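4.2 Bathroom trials

I ran the toilet task 100 times with the Trultora policy, always with the seat and lid up, and I'll admit I expected the glass shower door to ruin everything.
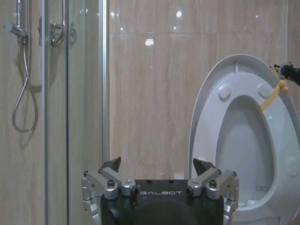
Workora asked whether the reflections had hurt the depth estimates more than the grasps. They had! Depth dropped out in 30 trials, but the grasp was lost in only 2 of those -- the wrist view seems to carry a lot of the load once the fingers get close. So I kept the Marar depth filter on for the approach and switched it off for the last stretch.

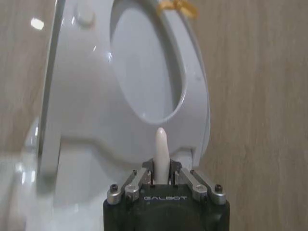
Figure 6. Wrist view with a slender cream-white object held upright between the fingers, toilet seat and lid raised.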